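3.2 Lane Departure at Temporary Barriers 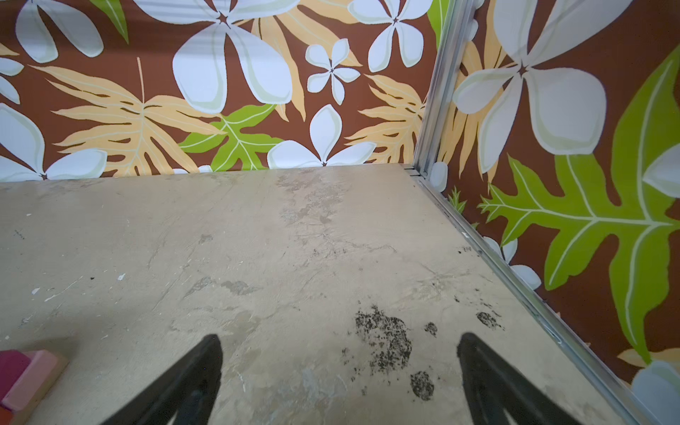
Figure 4. Tabletop and panel edge with corner post and rail.

Temporary barriers are the last piece of roadside hardware a drifting vehicle meets before it reaches a work zone, and most crash databases code them poorly. In the Skemalport records, 57 of the crashes coded "fixed object" turned out on a second reading of the narrative to involve a temporary barrier or its end section. Officers used the words rail, wall, panel and post as if they meant the same thing. We use them separately. A rail is a long member that marks the boundary of a surface, as the silver metal rail in Figure 4 separates the tabletop from the printed panel on the right; a post is an upright at a joint or gap, like the grooved one standing between the two panels; a panel is the sheet itself. Crash reports were recoded on this basis before any rates were computed.

The sample consists of 1,780 police-reported crashes on the Narmont corridor and its approach roads. Crashes in parking lots and on private drives were excluded. A crash was treated as alcohol-involved if the report listed a positive breath or blood test, a refusal, or an arrest for impaired driving at the location. Reports that noted only an odor of alcohol were held in a separate group and do not enter the main model. This rule is stricter than the one used on the state form and lowers the count of alcohol-involved cases.

Each narrative was read by two coders working apart. Where they disagreed on the first object struck, the case went to Diễm Đặng, who made the final call without access to the alcohol field. Most disagreements concerned vehicles that struck a curb and then a barrier within a short distance. We assigned these to the barrier when the curb contact caused no reported damage.

Exposure was measured in 800-foot segments. Segments shorter than this at the ends of the corridor were merged with their neighbors. Traffic volume came from the Skarnex loop counters, which failed on Saturday nights more often than at other times — a serious weakness, given the subject. Missing hours were filled with the median for the same hour and segment. We repeated the analysis with those hours dropped, and the sign of the main coefficient did not change.

Segments with fewer than 10 crashes were pooled by speed limit. The pooled group includes most of the Tang Road approach, where barriers were moved several times during construction and their positions could not always be matched to the date of the crash. Results for that approach are reported in Section 4 but should be read with care.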